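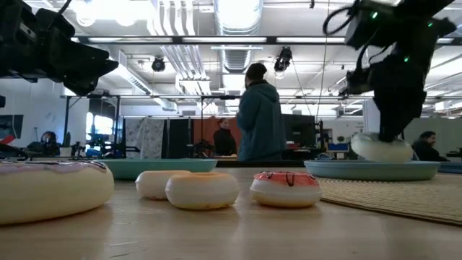

A reader wrote to me that her donuts always look nice on the tray and sad on the plate, and she asked if the plate can really make such a difference. I think it can. I have set out donuts for a small coffee table in Narno many times, and this is how I do it now.

What you need

Donuts in different colors and sizes, shallow plates, one woven placemat, and a low table with a plain surface. Oval plates in soft colors, such as mint green or pale blue, are good for this. Mine are from a shop called Eron and they are not expensive.

Step 1. Clean the table

Wipe the table with a damp cloth and then with a dry one. A smooth, pale table reflects the lamps, and every finger mark will show.

Step 2. Put down the placemat

Place it on one side, not in the center. The plate may stand partly on the mat and partly over the wood. I did not believe this at first, but it looks more relaxed.

Step 3. Choose the donut for the plate

Take the plainest one. A white donut with a glossy surface looks very good on pale blue. The bright ones, for example pink-red frosting with thin dark lines over it, are strong enough to stay on the bare table. If people are going to eat them, put a piece of baking paper under each one.

Step 4. Make a small group

Let two donuts sit close together, the bigger a little in front of the smaller. A cream one with a yellow-orange top goes well before a white one. Keep the others farther away.

Step 5. Leave one plate empty

Guests need a place for their own donut, so I leave the green plate free behind the group.

About glaze

For a soft lavender-pink glaze I mix 200 grams of powdered sugar with two spoons of milk and a very small drop of color. Add the milk slowly. If the glaze runs down the side, it is too thin and needs more sugar. In August my kitchen is warm and I use less milk.

Dip only the top rim, turn the donut over and wait until the glaze is firm before you move it.

Last updated Saturday, January 31, 2026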